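FOR IMMEDIATE RELEASE
2019-04-02

Velturau Gift Boxes Go Flat-Fee: One Price, Any Box, From Our Drolness Packing Room

DROLNESS — Velturau, the mail-order gift box shop, is dropping its size-based pricing. Starting today every custom box ships for one packing fee. Small box, big box, same fee. Orders open on the web site now, phone orders from tomorrow morning.

Short version for editors on deadline: customers pick the items, we pack them, wrap lining included, card included. No more add-on charges at checkout. That was the number one complaint last year and we heard it plenty.

What's in the new service:

Packing fee of $6 per box, all sizes
Lining paper in the customer's choice of pattern, no extra charge
Printed card, up to 448 characters (the old limit was far shorter, people kept running out of room for the names)
Cutoff for same-day packing moved later, to 3 p.m.
Returns on unopened boxes, full refund of the item price

Shipping is still seperate and still goes by weight. We looked at folding it in and it would have meant raising the price on light boxes to pay for heavy ones. Didn't seem fair to somebody mailing one pair of socks.

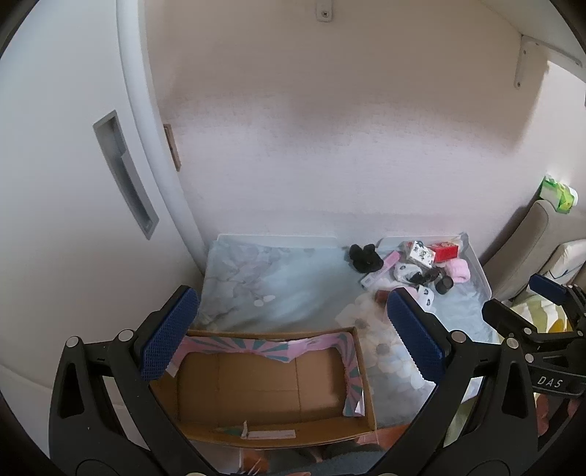 The fee change follows a slow fall. In October the shop tested flat pricing on baby boxes only, and those orders went up while everything else sat where it was. Customers also wrote in less. Fewer emails asking what a "medium plus" was — a fair question, we had a hard time explaining it ourselves. So the medium plus is gone. So is the slim. Box sizes stay on our end now; the customer fills a cart and the packing room picks the carton that fits.

Velturau has shipped out of Drolness since it opened and that isn't changing. The shop sends more than 1000 boxes in a normal month, with the heaviest weeks before Mother's Day and again in December. Birthday boxes are steady all year. Get-well boxes are the smallest group and the one with the longest cards.

New this spring, the Yu line. Yu is a soft goods label, blankets and robes and slippers mostly, and Velturau will carry it in all box types. First shipment is already on the shelf. Second comes in later in the season, colors to be announced when we have them. Yu items can be mixed with anything else in the catalog except the chilled foods, which still pack on their own.

Also new is a partnership with Dondudus, the card printer. Dondudus takes over all card printing as of this release. Heavier stock, cleaner type, and accent marks finally come out right on names. Customers who saved a card design under the old system will need to set it up again. Sorry about that. The old files would not carry over, we tried twice.

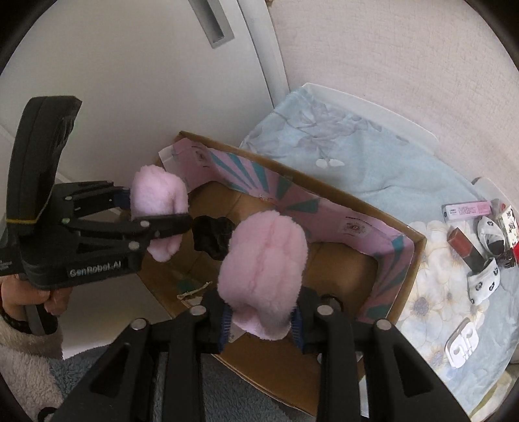

On lining paper: current patterns stay through the summer. Stripes, dots, plain kraft, and a floral that sells out every time it's restocked. Customers who don't choose get whatever the packing room has open. If the pattern matters to you please choose one. The notes field works too but the drop-down is faster for everybody.

A few answers to things stores and bloggers have already asked:

Existing orders placed under the old pricing will be honored as placed. If the new fee is lower, call and we'll refund the diference.

Gift cards bought before today still work and don't expire.

Corporate orders are priced on a quote, same as before. Flat fee does not apply there yet. Maybe by the holidays.

No international shipping at this time. Alaska and Hawaii yes, allow extra days.

Wholesale inquiries, use the form on the Contact page, not the order line — the order line can't transfer.

Photos and a full price sheet are available to press on request. Sample boxes too, limited number, first come. Please include a street address with sample requests, the carrier we use does not deliver to P.O. boxes.

About Velturau
Velturau packs and ships custom gift boxes for births, birthdays, recoveries, moves and no reason at all. Orders are packed by hand in Drolness and mailed to all 50 states.

Press contact: Velturau Press Desk, Drolness. Reach us through the Press link at the bottom of any page on the site. Calls returned same day, Monday to Friday.

###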